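Handheld gripper, weekly check. Unit 4, Stikine set
Filled in: Cinzia Caruso
Read over: Adelmo Grasso
Status: OK to go out, two items open (see 6 and 9)

Doing this between other jobs so notes are short. Same sheet as last time, order changed a little because Adelmo wanted power first.

1. Power and battery
Pack seated, latch clicks. OK
Charge at start: fine, full bar
Contacts wiped with dry cloth. Bit of grey dust, no green stuff
Boot: normal. Took 43 seconds to ready, timed on the wall clock so don't hold me to the last second
Comment: old charger is still in the drawer. Please bin it, it gets picked up by mistake every time.

2. Housing
Cracks: none found
Screws on the underside: one turned maybe a quarter before it bit. Rest tight. No threadlock on it, will do next week
Edges: no sharp spots
Surface clean. Alcohol wipe only, not the blue spray. The blue spray left the other unit sticky and I had to do the whole shell over
Label on the grip: peeling at one corner, pressed down, will peel again

3. Vent slots
Both sides brushed out with the soft brush. Lint in the bigger one, not much
No rattle when tipped over. Good, last month there was a loose washer in there
Do NOT blow these out with the air gun. Catalina did it in September and we spent the afternoon cleaning dust off the lens.

4. Trigger and travel
Full squeeze, full release, did it 9 times. Smooth
No grinding, slight click right at the end of the stroke. Same click as before, Adelmo says leave it
Return spring OK
Fingers meet evenly, checked with paper strip. Strip held at top and bottom, a little weaker at the bottom on the left. Within what we accept

5. Finger mount
Seating: both fingers pushed home, no wobble side to side
Ribbed teeth: looked along them with the flashlight. No chips, no flattened ones
Channel clear. Picked out a crumb of tape
Pins: in. Right pin stiffer than I like, went in with thumb pressure tho
Comment: if a pin needs pliers, stop and tell somebody. Don't force it, mounts come from Armont and the last one took 2 weeks.

6. Markers
Left finger: flat, corners down, print sharp
Right finger: small scuff in the white border. Black squares not touched. Still reads every time but should be swapped. OPEN
Spare sheet is in the Fontana folder. There are old ones in the back of that folder with a different size border, dont use those
Never clean markers with alcohol. Dry cloth, one pass

7. Camera
Lens: cleaned, no scratches seen under light
Bracket: tight, torque mark lines up
Cable: no kinks, strain relief holding. Wiggled it while recording, no dropout
Clock sync: done against the desk machine, OK

8. Storage and transport
Case foam OK, tear by the handle cutout is not any bigger
Fingers off before it goes in the case. Always. Natalina's note from the Emavance visit says the same and she is right, the left one was bent when it came back
Card in, formatted, spare card taped in the lid
Case key is with Lucrezia until Sunday

9. View check, walk to end of counter and back
Hold unit at waist height, fingers open, stand still, grab one shot. Looking for: mount central and low, marker on left finger fully in view, housing at the bottom and no strap or sleeve across it, far end of the hallway readable past the stairs.
Mount: central, OK
Left marker: whole pattern in view, tilted toward the lens a little, OK
Vent slots both in view along the bottom, OK
Exposure: window side bright, ceiling lights not a problem for tracking. OK
Right marker: not judged from this shot, do it again after the swap in item 6. OPEN

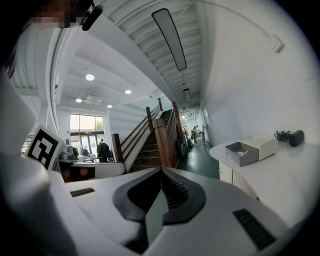 10. Sign-off
Item 6 goes to Catalina Olivares, marker swap
Item 9 repeat, right side only, me, once that's done
Threadlock on the underside screw, next weekly
Unit can be used as is until then, just keep the fingers on the bench overnight and write it in the log if tracking drops on the right side
Adelmo to initial paper copy, it's on the clipboard by the charger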